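Home | Diary | Kitchen | Garden | Trips | About

2025-07-29

Wood, wax and a very long bus ride

What a good day! I'm writing this with a cup of tea and sore arms, and I'm going to put it all down before I forget the order of things.

I was up at 6 to catch the early bus to Tundley for the furniture fair. I've been meaning to go for years and something always got in the way (last year it was the boiler). The bus went through every village it could find, and I didn't mind one bit, the barley is nearly white now and there were hares in the stubble past the reservoir.

The fair was in the old corn hall, and it smelled wonderful. Oil, beeswax, sawdust, bacon rolls. I went straight to the tables because I can't help myself. There was a big elm one with a split down the middle that had been stitched together with little butterfly keys, and a sweet folding card table whose baize had faded to the colour of pea soup. I stroked everything. I also sat in on a talk about cleaning and reviving old surfaces, and I filled both sides of the programme with notes.

The main thing I took from it is that I have been far too rough. All those years with the green scourer! Soft and fluffy is what you want on a pale surface, with hardly any water on it, and you go along the grain and stop to look every so often. Someone asked about white rings from hot mugs and half the hall leaned forward. Warm the ring gently through a cotton cloth, be patient, then wax. I've got a ring exactly like that on the hall table and I'm itching to get at it. 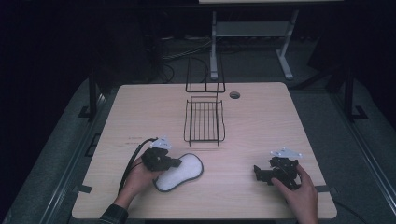 What I bought

I said I'd only look. I came home with a tin of Folov wax, which was new to me and smells of oranges and a bit of church, and a bundle of old cotton napkins that are past their best for dinner but will be lovely as polishing rags. I also bought a drawer. Only the drawer, no chest to go with it! It was £11, it has dovetails at the front that somebody cut by hand a long time ago, and the bottom is lined with a page of seed prices. It's going on the windowsill for my packets and string.

I very nearly bought a chair from the Fodura stand as well. They mend broken things and sell them on, and there was a low nursing chair with a rush seat that fitted me as if we'd been introduced. It was £62 and I would have had to get it home on the bus. I walked round the hall twice, went back, and it had a sold sticker on it. So that was decided for me. I'm still thinking about the arms on it. No, it didn't have arms, I'm thinking about the back.

Lunch was a cheese and pickle sandwich on the steps outside, with a pigeon.

The grain

In the afternoon there was a stall with nothing on it but sawn boards, and you could pick them up and turn them over. I learned that the big arches you see in the middle of a board are called cathedral figure, and they come from the way the log is sawn, straight through, so the rings show up as long loops. Nearer the edge of the log the lines pull in close and run almost straight. I've looked at tables all my life and never had a word for it. Now I can't stop seeing it, I was even peering at the counter in the bus station café.

It made me think of the trip to Guimarães last October and the door of the place we stayed in, chestnut I think, with the grain standing up in ridges where the weather had worn away the soft parts. You could read it with your thumb. I wish I'd taken a proper picture of it. I have 13 photos of custard tarts.

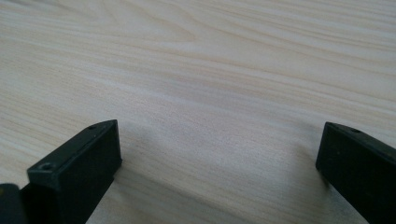
Long wavy grain on a pale tabletop, with a loop in it.

Home again

Got in just before the rain. I tried the orange wax on the underside of the hall table first, like they told us to, and it has come up beautifully, soft and not too shiny. The ring can wait until tomorrow when the light's better and I'm less tired. I have cut one of the napkins into squares ready. Also need to water the beans, ring about the gutter, and find out whether the fair has a winter one.

Share this entry | 6 likes | 11 comments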